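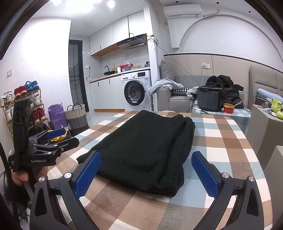 Why does a steeked edge fray on one yarn and sit quietly on another, when both were cut by the same person with the same scissors?
Mostly it comes down to how much the fibres cling to each other, and how many plies there are to let go. Sticky wool holds. Smooth wool waits until the band is picked up and then leaves.

Notebook, December 21, 2022

Swatches three and four of the steek tests. One and two were done in November and are pinned to the board, apart from the bit of two that came off the board by itself.

Yarns this time:
Kala, two-ply, woolly, smells of sheep when it gets damp. Mid grey.
Skiretti, four-ply worsted spun, superwash, very handsome, very slippery. Bought the whole cone because I liked the colour, so it is going to be used for something if it kills us both.

Both cast on at 198 stitches in the round, 3.5 mm circular, seven-stitch steek in alternating stripes, plain stocking stitch elsewhere with a two-colour band every so often to keep me awake. I did knit the Skiretti up to 383 rounds in total, which is far more than a swatch needs. I was listening to something and missed the point where a sensible person stops. It is now more or less a cowl with ambitions.

Blocked both before cutting. Wool wash, twenty minutes, towel, left flat two nights. Kala grew a touch in width and bloomed nicely, the gaps between stitches filled in. Skiretti grew in every direction it could find. Gauge went from 24 stitches to 22 over ten centimetres, so anyone planning a garment in it had better wash the swatch first. I include myself. There is a cardigan in the cupboard upstairs that will fit two of me.

Reinforcement. Tried three ways on each, working up the steek in sections:
a) crochet, double crochet through the legs of neighbouring stitches either side of the centre
b) hand backstitch, small, in sewing thread
c) nothing at all, for science

Kala results. Crochet: fine, neat, folds back like a book cover. Backstitch: fine, flatter than the crochet, slower, I swore twice. Nothing: also fine, annoyingly. Tugged it sideways quite hard and lost one stitch's worth of fluff. My grandmother's generation cut theirs with no more ceremony than opening a letter and I see why.

Skiretti results. Crochet: held at first, then on picking up for the band the cut ends began working out from under the chain, 3 of them within the first few centimetres. Backstitch: held. Looks a bit like surgery from the wrong side but held. Nothing: I would rather not discuss nothing. It ran back four stitches before I had put the scissors down.

Karim Ghanem looked over the Skiretti when he came by and said I should try the machine, two lines of short straight stitch, with tissue paper under the foot so the knitting doesn't stretch as it feeds. I have always avoided the machine on knitwear on the grounds that it goes wavy and I go with it. He says that is the presser foot pressure and I have never once turned it down. Correct. I didn't know it had a dial.

Tried it on the spare end of the cowl. Stitch length 2, pressure down two notches, paper torn off afterwards (fiddly, still finding bits). First line wavy, second line not. Cut between. Tugged. Tugged again. Nothing moved. Very irritating for someone with opinions.

Picking up for bands: three stitches for every four rows suits the Kala. On the Skiretti that flares, so I went down to two for three and it lies flat. Ribbed both for 12 rows, cast off in pattern. The Kala cast off is too tight at the top, went up a needle size halfway along and you can see where.

Needles: the Haddadin fixed circular is good, join is smooth. The Drokov interchangeable unscrewed itself mid-round again. Tightened with the little key, unscrewed again. It goes back in the drawer until I forget why I put it there.

To do
Cover the raw edges. Ribbon on one, knitted facing on the other.
Wash both again with the steeks cut and see what the Skiretti backstitch does when it gets properly wet.
Ask Karim what needle he uses, mine was a universal and it snagged a couple of times. Ballpoint?
Write the dial setting on a bit of tape and stick it to the machine.
Buy more tissue paper. Used the last of the Christmas lot.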